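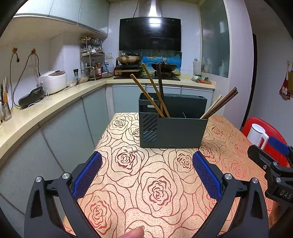

How often does the filter cartridge in the Nuklow under-sink unit need to be changed?
Every 2,000 liters, or when the light on the faucet base turns amber, whichever comes first. A household that cooks most days will usually get there before the light does if the water is hard.

4.2 Changing the cartridge

You will need a towel, a shallow bowl and the gray wrench that came with the unit. Use only cartridges marked for the Nuklow housing. The older Badell cartridges have the same thread but a shorter neck and will leak.

1. Turn the cold water valve under the sink clockwise until it stops.
2. Open the filter faucet and let it run until the flow ends. Leave it open.
3. Put the bowl under the housing. Some water will drip when the seal breaks.
4. Fit the wrench over the ribs at the bottom of the housing and turn it to the left. Once it moves, finish by hand.
5. Pull the old cartridge straight down and throw it out with household trash.
6. Wipe the inside of the housing with a clean damp cloth. Do not use soap or bleach.
7. Check the rubber ring in the groove. If it is flat or cracked, replace it (spare ring, bag C).
8. Push the new cartridge up until it clicks, then screw the housing back on by hand.

CAUTION: Do not tighten the housing with the wrench. Overtightening can split the collar, and a split collar is not covered by the warranty.

4.3 Flushing and reset

1. Open the cold water valve slowly and look for drips at the collar.
2. Let the filter faucet run for 20 minutes. Cloudy or gray water during this time is normal - it is fine carbon dust.
3. Close the faucet. Press and hold the reset button for 3 seconds until the light turns green.

Note: If the light stays amber, wait a minute and try step 3 again. If it flashes red, the battery is low. See section 5.

Note: After a vacation or any long break in use, flush the unit again before drinking from it. The cartridge does not need to be replaced unless the light says so.

Replacement cartridges and rings can be ordered from Fliria, parts desk, attention Nosipho Moodley. Have the serial number from the bracket ready.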